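Gashaw, Greiferdaten am Tisch 5
Stand: Dezember 2021

Schön, dass ihr hier gelandet seid! Bevor ihr mit den Aufnahmen loslegt, lest bitte kurz von unserem Ärger mit der Backenweite. In 27 von 188 Episoden bleibt der Wert mitten im Zuggriff stehen, obwohl die Backen weiterlaufen, meist für rund 50 Zeitschritte. Mahlet Woldemariam hat den Fehler beim Abspielen bemerkt, und wir haben lange (viel zu lange!) die Software verdächtigt, bis Pichit Panyasiri am Kabel wackelte und die Kurve prompt einfror. Die betroffenen Episoden liegen weiterhin im Datensatz und tragen die Marke width_stale. Fürs Training bitte ausfiltern, für Fehlererkennung sind sie dagegen ein kleiner Schatz.
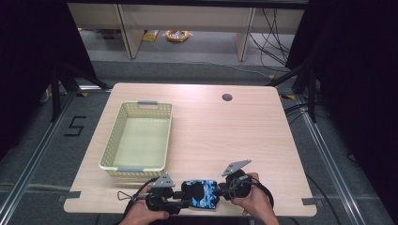
Bekannte Fehler / Hardware

Weiches, gemustertes Objekt zwischen den Backen, der leere Korb steht auf dem Tisch: Bei solchen Griffen bitte auf die Kabelschlaufe links achten. Rückfragen gern an Kirsten Damgaard.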